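27 July 2018

Second week on waste sorting. The question I keep writing at the top of these entries is whether a machine can clear a kitchen table yet. Rigid items are close to solved. A bottle has a known shape, a stiff wall and a place to grip, and a two-finger tool with soft pads will hold it in most orientations. Film and paper are another matter. A crumpled bag has no fixed outline, and the depth reading over clear plastic is mostly noise.

Thampi, our planner, now has 2,210 grasps in its log. On bottles and cartons alone it managed 14 clean picks in a row on Monday. With wrappers mixed in, it stalled on the third item and closed on two things at once.
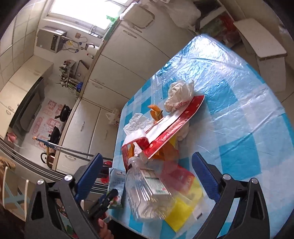 The order of removal matters more than I allowed for. A person takes the bottle first and gets the bag underneath with the next reach, without planning either. Thampi scores each item separately and does not know that pulling a long paper bag will drag whatever lies across it. I want a term for contact between neighbors, even a crude one. Glare is the other problem – a shiny tablecloth near a window gives false edges, and the planner treats them as film.

Read the Letatano notes again at lunch. They quote over 100 items an hour, but from a belt, one layer deep, under fixed lights. A heap at home is slower work.

To do: rerun the wrapper set with the finger speed halved, and ask Stulwood for softer pads. The Wuteo trial stays in September.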